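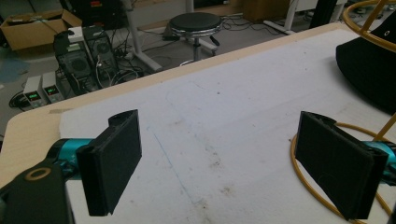
Ayuda > Mesas de taller > Preguntas frecuentes

¿Con qué se cubre la mesa?
Con el protector blanco Griva. No hace falta que llegue al canto; puede quedar una franja de madera a la vista.

¿Cómo quito una raya de bolígrafo?
Con un paño y unas gotas de alcohol. Deje actuar 30 segundos y repita si hace falta. Las marcas grises salen con agua y jabón — los roces no.

¿Cada cuánto se cambia el protector?
Cuando las manchas ya no salen. En un taller con uso diario suele durar 8 meses.

¿Puedo apoyar piezas de alambre?
Sí, pero levántelas para moverlas. Si se arrastran, rayan.

¿Se venden protectores sueltos?
Sí, en paquetes de dos. Los pedidos los lleva Rohani Oei.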